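# Sorting the charger pile

Every organizing book says to buy a label maker first. I don't believe it, and I don't believe in the forty-pocket cable organizer either. I had one, a Lorkine, and after 2 months the pockets held rubber bands and one glove.

What works is duller. Get every wall charger in the house onto one table at the same time. Check behind the couch and in the suitcase you haven't opened since December. Put a basket next to the pile and don't put anything in it yet.

Then read the small print on each one. You want the output line, and you will need a flashlight or a phone camera to read it, as it is usually pale gray on white. Write the voltage and amps on a sticky label and put it on a flat side, well away from the prongs. 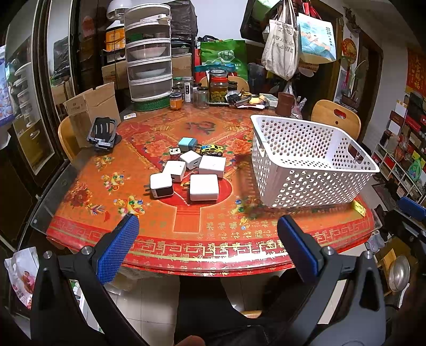

*Page last changed: a Sunday in December*

Size tells you very little. A big flat block can be weaker than a small cube, and color is no guide at all. I also wouldn't trust "fast" printed on anything unless there are numbers to go with it.

A charger goes out if:

- the prongs wobble or are bent
- the case has a crack or a brown mark
- it buzzes when plugged in
- you can't find any output rating on it

People will tell you to keep the doubtful ones "for the lamp" or "for guests." Why would you give guests the bad charger? Take them to an electronics drop-off — they don't belong in the kitchen trash.

Plain plastic baskets with holes are fine for the rest. Dust falls through, more or less, and you can see what's in there from the side. I've read that bamboo boxes "breathe." So does a basket with holes in it, and it rinses clean in the sink.

Razia Siddiqui wrote in to say she stores each charger with its cable wrapped around it. I tried it and went back to keeping cables separate. Tight wrapping bends the cable right at the plug, where mine always split anyway. If yours survive it, carry on.

Toys, coins and pens that come up with the chargers can wait at the side until you're done. Deal with them first and you'll never get to the small print.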